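The Levus harbor tour, reviewed
by Lizelle Maluleke

I took the Levus boat tour of the new port at Grondeo in April, and I have been boring my friends with it ever since. It costs 21 euros and lasts 4 hours, so bring a sandwich and a warm coat!

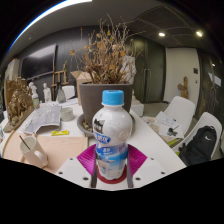 2 min read

Our guide, Njål Engebretsen, clearly loves every crane and mooring post out there – he talked the whole way past the Kettani terminal and I could happily have listened to more. The audio handset was a bit crackly on the upper deck, and the coffee was weak, but the seats are comfortable and the view of the sea wall as you come back in is just lovely. I'd book it again tomorrow, though I'd sit downstairs on the left for the sound.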